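Lay the Tower Down: The Case for Servicing Old Desktops Flat

Branislav Matoušek, February 2026

Most repair guides still assume a tower standing on a desk, door off, technician leaning in sideways. I consider this a bad default. A board mounted vertically hides its connectors, drops its screws into the power supply shroud, and puts the weight of the cooler on the hand removing it.

The same objection applies to practice fixtures. An upright board is fine for learning alignment, less so for learning pressure.

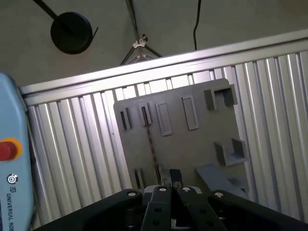
Access

With the case on its side, gravity works on the part in the correct direction. Drive brackets stay put when unlatched. Cables can be parted and left parted. A slotted aluminum table is adequate support, and the old cases with blue plastic latches need few tools once they are down.

At Jotari we logged 90 memory and drive swaps on flat towers last April. In 4 of them a screw was lost inside the chassis. I have no matching figure for upright work, only a drawer of replacement screws bought before we changed over.
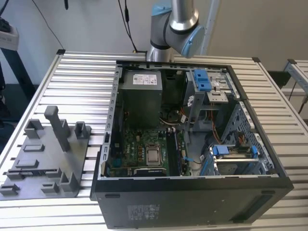
The socket

Processor work is where I would make the rule absolute. The cooler should come off vertically, with no side load, and the retention lever should be opened only when the whole frame is in view. The Ultthorpe bench still does this upright to save floor space. The saving is small and bent pins cost more. 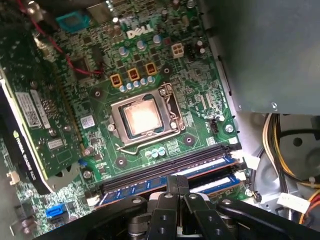 Processor in its LGA socket, no cooler fitted, retention lever at lower left.

Floor space is the one serious argument against me. A flat tower needs a deeper table, and the Bilgin benches we inherited are too shallow for it.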